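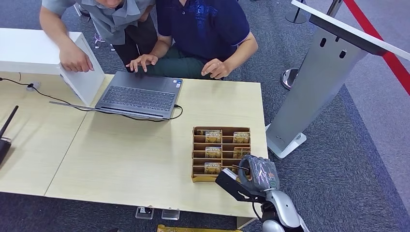
Votance community rooms, ground floor: September safety check with comments

Checked by Heloísa Medeiros and Ademir Frota, Sunday, start 10 am
Copy to Kátia Mendonça (bookings) and Csaba Barta (repairs)

Marks used: OK, Minor (fix before next check), Act (fix this week).

1. Way in and escape routes

1.1 Front door opens fully and closes by itself — OK
1.2 Back fire door opens with one push — Minor
Comment: opens, but the bar is stiff at the left end. Ademir had to lean on it. Oil first, then look at the spring if that makes no difference.
1.3 Corridor clear along its whole length — Act
Comment: folding chairs stacked outside the kitchen again. They belong in the store. The corridor is narrow enough there that a pushchair could not get past them. Moved on the day, but the hirers need telling.
1.4 Exit signs lit — OK
1.5 Assembly point sign readable from the gate — Minor
Comment: hedge has grown over the bottom half. Cut back.

2. Fire equipment

2.1 Extinguishers on their hooks, pins in, gauges in the green — OK
2.2 Fire blanket in kitchen — OK
Comment: the red box was behind the bread bin. Bread bin moved to the other worktop. Please leave it there.
2.3 Call point tested — OK
Comment: used the one by the back door this time, number 3. Bell heard in all rooms including the toilets.
2.4 Log book signed — Minor
Comment: two weeks in August have no entry. Kátia thinks the tests were done and not written down. Leave the lines blank, do not fill them in now.

3. Electrics

3.1 Plugs and leads, visual check — Act
Comment: the urn lead has a split in the outer cover close to the plug. Urn taken out of use and labelled. Csaba to fit a new lead or replace the urn.
3.2 No leads across walkways — OK
3.3 Extension leads not joined one to another — Minor
Comment: one joined pair found behind the piano. Separated. A single longer lead would do the job.
3.4 Heaters clear of curtains and paper — OK

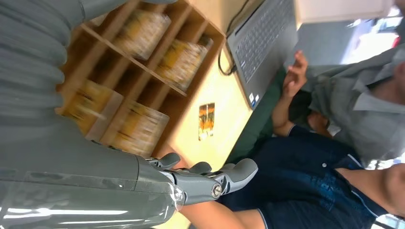 3.5 Fuse cupboard locked and nothing stored inside — Minor
Comment: locked, but there was a mop in it. The key is back on its hook in the office.

4. Floors, furniture and storage

4.1 Floors even and dry — OK
4.2 Tables steady — Minor
Comment: one of the folding tables from Disusham has a leg catch that slips. Tape put round it and a note on top. Not to be used until the catch is changed.
4.3 Shelves fixed to the wall, heavy things low down — Minor
Comment: paint tins on the top shelf of the store. Edileuza Honorato will ask the art group to bring them down.

5. Kitchen and first aid

5.1 Hot tap water — OK
5.2 Fridge at the right temperature — OK
5.3 First aid box — Act
Comment: no medium dressings left and the eye wash is out of date. Order both. The accident book is nearly full as well, so get a new one at the same time.

Still open from last time: the outside light over the bins. Csaba has the part.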